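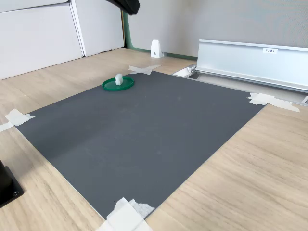 Gray mat on an oak-toned tabletop, with masking tape at the corners.

Removing masking tape residue from a finished wood table
Posted in Home and Furniture Care by A. Brereck

I am responsible for the meeting room of a small reading society, which uses one long table for its Sunday sessions. Masking tape has been applied to the surface on several occasions and has at times remained in place for 16 days or more. A faint, tacky film is left behind, and paper sticks to it. The finish is matte, and I do not know whether it is oil or varnish. Members have proposed vinegar, cooking oil and a hair dryer. I would be grateful for advice on which of these is safe, and in what order they should be tried.

Anneliese Pfeiffer
Begin with the mildest method. Warm water with a small amount of dish soap, applied with a well-wrung cloth, will remove a fresh film in many cases. Should that fail, set the hair dryer to low and warm the spot for five seconds at a time, then roll the adhesive away with a fingertip or a plastic card. Cooking oil will soften the residue but can darken an oiled finish — test it on the underside first. Vinegar is best avoided, as it may dull the surface. Acetone should not be used at all.

When removing tape in future, pull it back slowly and low against the surface, along the grain. Tape left in place for more than seven days should be warmed before it is lifted.

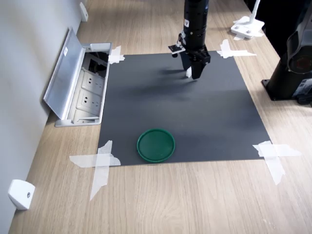 Crossed strips of white masking tape at the corners of a dark sheet.

Brondberg
Mineral spirits. Test first, open a window, wipe with a damp cloth afterward. I have used this on varnished oak without difficulty.

T. Mahmoudi
I concur with the first reply, except with regard to the plastic card, which left a shiny mark on my own matte table. A soft pencil eraser is slower — and it leaves crumbs — but I have had no marks from it.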